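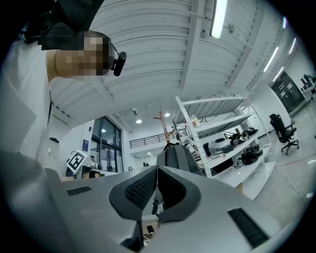 Shelving that is bought by the meter ends up being filled by the meter, according to one reply to the storage survey Sostilach sent to its workroom customers in the spring, and the people who have to find a bottle on the top tier are the ones who pay for it. The remark is printed in the introduction to the company's new planning guide for metal shelving in shared workrooms, released this month.

The guide, titled Tiers and Light, covers open metal units of the kind used in workshops, teaching rooms and light assembly areas. It deals with three subjects: load per tier, placement of small containers, and the position of units in relation to overhead strip lighting. It replaces the loading sheet supplied with Uvgate units and applies to all current Uvgate and Tralurer frames.

The recommendations draw on 1,201 survey replies. Respondents were asked where they keep small bottles, jars and refill containers, how high the top tier stands above the floor, and whether labels can be read without lifting the item down. The most frequent complaint concerned labels on upper tiers.

Sostilach recommends the following for units in general use:

Top tier: light items only, in closed containers, with the label turned to the aisle. Small bottles should be grouped at one end of the tier. The remaining length should be left clear or used for empty boxes.

Middle tiers: items in daily use. Heavier items go on the lower of the middle tiers, placed over the uprights.

Bottom tier: bulk stock and anything difficult to lift. Liquids in large containers should not be stored higher than this.

The rated load for a standard Uvgate tier is 40 kg, evenly distributed. The figure is unchanged from the previous sheet. The rating does not apply to units assembled without the rear cross brace or standing on an uneven floor. Feet must be leveled before the tiers are loaded.

A separate section deals with lighting. Where fluorescent tubes or other strip lights are fixed to a ceiling or beam, the guide advises setting the aisle between units parallel to the light and directly under it. A unit placed across the line of the lights shades its own lower tiers on one side. In rooms with metal ceilings, light-colored shelving is preferred. Planners should also check for fixtures suspended on rods and keep stored items clear of them.

The guide was tested in the training workroom at Fraser, where 660 stored items were relabeled and assigned to tiers under the new scheme. Two changes followed from the test. The label template was enlarged, and the advice on grouping small containers was moved from the appendix to the first page.

Tiers and Light is supplied at no charge with new Uvgate and Tralurer orders. Existing customers can request a printed copy or a file version through their usual sales contact. Replacement load labels are available separately, in sheets, for units already installed.

Contact: Sostilach Press Office, Storage Products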